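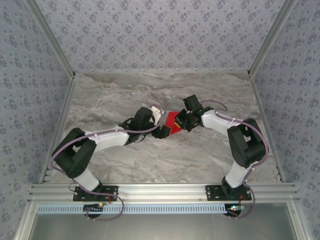
**Two-arm bench, equipment progress report**
Wednesday, September 30, 2020
To: Leonidas Kokkinos, Tastport
From: Damián Jaramillo

Dear Leonidas,

First of all, thank you for being so patient with the last set of forms. I know the switch from one budget line to two made more work at your end than either of us expected, and I was very glad to get the signed copy back. I have tried to keep to your headings below, though you know me, I wander a bit.

**Where the money stands**

The first payment covered the bench itself, both arms and the control boards, and we closed that line with $300 left over. I would like to carry that into the spares line if you're agreeable, since spares are where I guessed too low in the spring. I had put down $600 for replacement servos and gripper parts for the whole year, and having lived with the arms for a while now I think we should plan on $600 for each half. Quezada has quoted us on that basis and will hold the price through the end of October.

The $2,000 set aside for the second bench is untouched. I have been asked more than once by my own colleagues why we don't just go ahead and order it - the honest reply is that I want to settle a few things on the first one before we pay to repeat them.

**What we are working on**

Most of our bench time this month has gone to handling small parts with both arms together, and that is the work I would most like you to see when you visit. It is slow and fiddly and I enjoy it more than I probably should. Both arms are bolted to the same front rail, and the grippers meet over the middle of the floor.
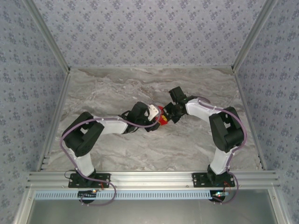
*Both arms at the red part, with the cable duct and control boards below the front rail.*

Having them share one rail was a decision we went back and forth on when we wrote the proposal, and I am happy to report that I'd do it the same way again. It saved us a second frame, and when we need to move an arm along, it is a matter of a few bolts and a cup of coffee.

**What I would change for the second bench**

1. Cabling. Each arm has its cable tied along the links, with a loop hanging below the rail. I'd like to budget for proper strain relief and a few spare cables cut to length.
2. Board covers. The control boards sit under the mounting plates, and I would feel better with a simple cover over each. Zivura can make these up for us, and their price was very fair.
3. Grippers. I'd order 3 extra sets of fingers at the start, so that we can try different shapes without stripping a working arm.

Skandov has also offered us a better rate on the arms if we order both together, and I'm inclined to accept. Their delivery times have slipped a little, so I would rather not leave it until the holidays.

**What I need from you**

A yes or no on moving the $300, and your thoughts on the larger spares figure. If you can manage both before the Quezada quote runs out, I'll send the revised budget sheet the same week. The second bench can wait for your visit - I would much sooner talk that one through in person, with the first bench in front of us.

With warm thanks, as always, to you and everyone at Tastport,

Damián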